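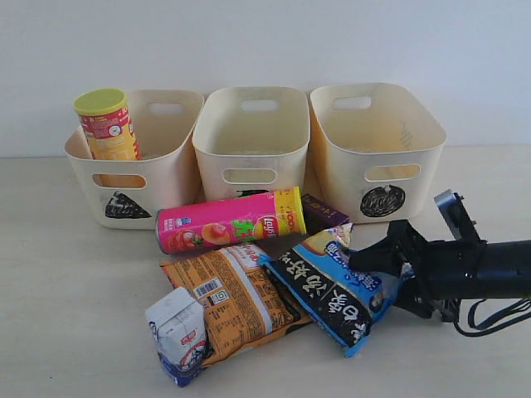

August, evening

Rain again from lunch onwards. I got the washing in just in time and then spent an hour on the phone to the council about the plum tree, which they say is ours and not theirs. The trunk is on our side by a hand's width, apparently, so the pruning is ours too. I have put it down for the last week of the month if the ground dries out.

Walked up to the library at four to return the Bergmann book. I kept it well past the date and they don't charge fines any more, so I put some coins in the tin at the desk. It was a history of the inland railways and I found it hard going until the second half, where he gets to the men who maintained the line. There is a chapter on the fettlers' camps that I would read again. They moved along with the work and the families moved with them, and one of the wives kept a diary that he quotes from at length. Her entries are mostly the weather, what was cooked and who was sick. On one day she has only written "Wind. Bread failed." I copied that into the back of this book.

I had been meaning to ask Dad about his uncle, who worked on the line before the war, and there is now no one left to ask except Rami. I rang him when I got home. He thinks the uncle was at a siding called Guvberg, or something that sounded like it, and that there was a photograph of him standing next to a water tank. Rami had it at one time. He said it might be in the suitcase under his stairs, and that he would look when his knee is better. He also thinks the uncle was paid off after an injury and went to work in a timber yard, but he has mixed up his uncles before and I didn't write it down as certain.

We talked for nearly an hour. He is still doing the crossword in pen. His neighbour has sold up and the new people have taken out the whole front hedge, 60 years old if it was a day, and he is cross about it because the wrens used it. I said I would drive over once the bridge is open again. It is 160 kilometres the long way and I don't want to do that in the wet on my own.

Soup for tea, the last of the pumpkin. I put too much ginger in it. Ate it with toast in front of the news and turned the news off halfway.

Afterwards I wrote to the state records office to ask whether the railway employment cards can be seen by family. The form wanted a date of birth and I only have the year, which I got off the back of the wedding photo. I put the year and left the rest blank. There was a box for "reason for request" and I wrote "family history", though it seemed a bit thin. They say to allow 19 working days.

I also did the tidying I had been promising myself, or at least made a start, so that the papers can have a place of their own and stop travelling between the bed and the kitchen.

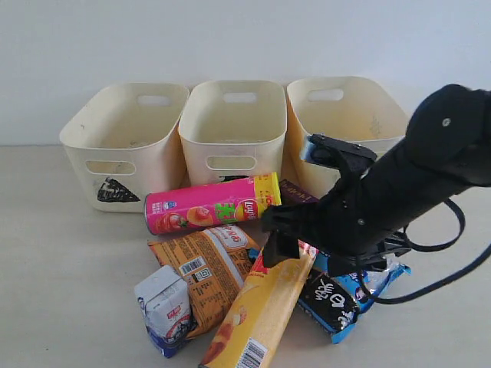 The cream tubs, lined up along the wall.

My plan is letters in one, certificates and cards in the next, and anything I can't read or can't place in the third. I expect the third to fill first. Lama says I should scan everything before I sort it, so that I have a record of the order it was in, and she is probably right. Her machine is a Prusel and takes one sheet at a time. She has offered to lend it to me for a fortnight in spring while she is away, as long as I don't use it on anything with staples in.

She dropped in after tea to bring back the cake tin and stayed for a cup. Her daughter has got the job at Zisus and starts next month. It is mostly phones to begin with, and an early start, and she will have to take two buses. Lama is pleased but keeps talking about the buses. I showed her the bit about the bread and she laughed, then asked if there was any more about the woman. There isn't much. Bergmann gives her initials and the name of the camp, and says the diary stops when the line reached the river. He doesn't say whether she stopped writing or whether the rest was lost. I looked in the notes at the end before I took the book back and there was only the name of the museum that holds it. I might write to them as well, though one letter a day is enough.

My own entries aren't much different from hers, I suppose. I looked back over June and July tonight and it was rain, the dentist, soup, the car battery, rain. I had forgotten the dentist altogether.

Things for tomorrow: ring about the gutters before nine, they don't pick up later. Milk, onions, the blue tablets. Find the wedding photo and put it somewhere flat. Ask Lama for the name of the man who did her trees.

Wind has come up since I sat down to write - the side gate is banging and I will have to go out and tie it. Bed after that.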